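From: Mariann Pap
To: Residents' list, Nollow House
Date: September 1, 2026
Subject: Re: Shared entrance halls and storage of personal items

Dear Mr Moon,

Thank you for your message to the list. I am replying on behalf of the management office so that all residents have the same information.

Si-woo Moon wrote:
> I received the notice of July asking us to clear the landings. I have
> no objection in principle, but the wording is unclear. Does "personal
> items" include footwear left at the door? Many households on our
> staircase do not wear outdoor shoes inside, and the flats on the
> Vasiliu side have very small halls. I would also like to know whether
> the rule covers pushchairs, and what happens to anything removed.

The notice was issued under clause 6 of the house rules, under which landings and stairs must be kept clear at all times. The clause makes no exception by type of item. Footwear is therefore included, whether placed directly on the floor or on a rack. We accept that the notice should have stated this plainly, and a corrected version will be posted in both entrances. 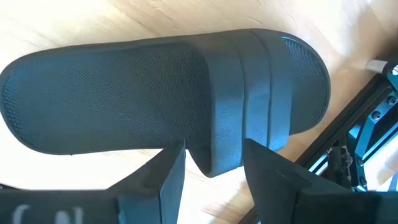
The office recognises that the halls on the Vasiliu side offer little space. Residents there may fit a narrow shelf or cabinet inside the flat without asking for consent, provided that nothing is fixed to the wall shared with the staircase. For any work on that wall, the usual form must be sent in first.

Pushchairs may be kept in the ground floor store next to the Jisov Street entrance. The store has space for up to 4, and places are given in the order in which requests arrive. Bicycles may not be left there. Keys are issued against a signature and must be returned when the place is no longer needed.

Items found on the landings will be labelled with the date and left where they are for two days. After that they will be moved to the locked room in the basement, where the owner may claim them during office hours. No charge is made for this. Doormats may remain, provided that they lie flat and do not extend beyond the width of the door.

Several residents have asked separately about the cleaning contract. Zurudeo will continue to clean both staircases, and the present timetable remains in force. Complaints about cleaning should be sent to the office and not to the cleaning staff.

Questions about an individual flat should be addressed to me directly and not to the full list.

Yours sincerely,

Mariann Pap
Management Office, Nollow House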